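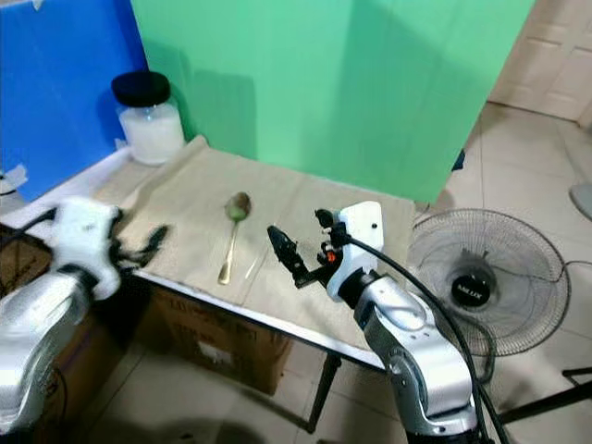

Gold-colored spoon on a beige cloth.

# Wurton Spice Notes

Hi, and welcome to the README! I've been grinding, toasting and tasting my way through my spice shelf for longer than I care to admit, and at some point the notebook got so greasy that I typed the whole thing up. So now it's a dataset. It's called Wurton because that's the name of the street where I had my first real kitchen (tiny, slanted floor, one burner that only did "high").

## What's in it

One file, `tastings.csv`, with 100 rows. Each row is one blend, tasted once plain and once stirred into something. There's also `pantry.csv`, a list of every single spice I used and where I bought it, and a `notes/` folder full of longer rambles that didn't fit in a cell.

Columns in `tastings.csv`:

- `blend_id` - just a number, in the order I made them
- `base` - the main spice by weight
- `others` - everything else, separated by semicolons
- `toasted` - yes, no, or partly (partly means I toasted the seeds and left the powders alone)
- `carrier` - what I stirred it into: yogurt, rice, broth, or oil
- `heat` - 0 to 5
- `bitter` - 0 to 5
- `again` - would I make it again, yes or no
- `remarks` - whatever I felt like typing

Out of the 100 blends, 80 have a full set of scores. The other ones are missing `bitter`, which I only started writing down after a fenugreek experiment that I could still taste the next morning. I left those cells blank instead of guessing. Please don't fill them with zeros! A zero means I tasted it and found no bitterness at all.

## Where the spices came from

Most of the whole seeds are from Irer, a little shop I can walk to, and I buy those in small bags so they don't sit. The powders are mostly Brosavance, which I order by mail when the weather's cool. You'll see a `source` column in `pantry.csv` with either of those two names, or "garden," or "gift." The garden ones are coriander and a very sad row of mustard.

I keep wanting to compare the two cumins properly and I keep not doing it. If you look at rows 41 to 60 you'll find both of them in there, but never in the same blend with the same carrier, so I wouldn't read much into the scores.

## How I tasted

Small amounts, water and plain bread in between, never more than four blends in one sitting. I tried doing it in the evening at first and my scores were all over the place after dinner, so from row 19 on everything was tasted at 10 a.m. with a cup of plain tea nearby. The early rows are still in there. I like them, they're just noisier.

Toasting was done in a dry pan on medium until I could smell it from the doorway. Yes, I know that's not a unit. I did use a timer for nearly 40 of the toasted blends and those times are in `notes/toasting.md`, but my stove and your stove are different animals.

## Things to know before you use it

It's one person's tongue. I'm not very sensitive to chili and I'm very sensitive to cloves, so if you love cloves you'll probably disagree with half my `again` column. Dill seed is spelled two ways (sorry) and "black cumin" means nigella up to row 30, then I learned better and switched.

There is no cinnamon-heavy stuff in here at all. I had a bad jar.

## Changes

- v3: split `pantry.csv` out of the main file, fixed commas that were breaking the import
- v2: added `carrier`, which I had to dig out of the paper notebook
- v1: typed it all up over a very rainy December

## Using it

Cook with it, chart it, teach with it, whatever you want. If you post something, a mention of Wurton Spice Notes is nice but I won't chase you. The little web page that lets you filter blends by carrier is called Effiong and it lives in its own repo - bugs with the filter go there, bugs with the data go here.

Contact: use the issues page | © Wurton Spice Notes | Back to top

Comments

**pepperdust**: Made blend 57 in yogurt and put it on roast carrots. Wow. I doubled the coriander though.

**lowsimmer**: Is `heat` scored plain or in the carrier? I couldn't find it.

**author**: In the carrier! I'll add that to the column list. Plain scores are in the notes folder for the ones where I bothered.

**oat_and_rye**: The semicolons in `others` have a space after them in some rows and no space in others. Easy to strip, just a heads up.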